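Notes for week 5, Household Objects and Packaging (the tidying unit)

Okay, so last time we got as far as sorting, and I promised we'd finally get to bowls and bottles. I love this week! Bring the Bettencourt reader if you have it, the chapter on tableware is short and you can get through it on the bus.

## Open containers on a shared table

A bowl is the friendliest thing you can put on a table. It has no lid and no wrong side, and people drop things into it without being asked (keys, receipts, half a cookie). That makes it great for clearing up fast and pretty bad for finding anything later.

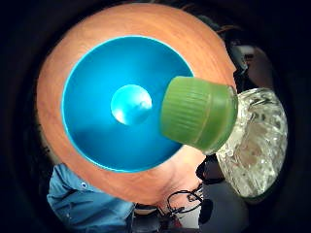 Color does a lot more work in tidying than my students expect, and I used to skip it completely. If the inside of a bowl is pale or beige, small stuff just melts into it and stays there until April. Give people a strong turquoise inside an orange rim and a bright green bottle cap jumps right out at you, so somebody picks it up and deals with it. Try it at home with whatever you own. Skavik makes a bowl set in five colors if you want to compare properly, but a can of paint and an old bowl will get you most of the way there.

For the exercise, clear one table completely, then put back only what gets used in the next hour. Write down what you put back and where. Please don't tidy before you start, I want the real mess.

## Where things land

Most of us park an object wherever the hand happens to be when we lose interest in it. Bottles are the worst for this, because they stand up by themselves and look perfectly settled. A bowl at least looks like it's waiting for something.

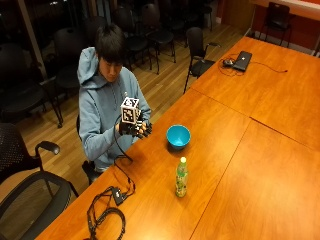

Idetti disagrees with me on this one and says bottles wander because they have no assigned spot, and that a tray would fix the whole thing in a day. Fair enough! I've tried trays, and mine fill up with mail. Read both sides and pick one for your write-up, half a page is plenty.

## Labels, front and back

Now the part I get carried away with. A drink label has one face meant for the shelf, with the big name, and then a crowded bit where the small print lives. On the table it can end up facing any way at all, and when you're sorting you'll often meet the small print first.
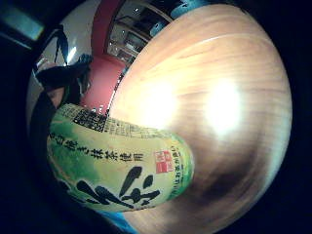
So when you do your own bottle, turn it slowly and note what you can read at arm's length, then again up close. Copy the biggest words exactly, in whatever language they're in, and don't translate until you've got them down. Ritness has a nice worksheet for this with a blank strip you fill in as you turn. I'll put copies by the door.

For next time: your table list, the half page, and one empty bottle with its label still on (rinsed, please).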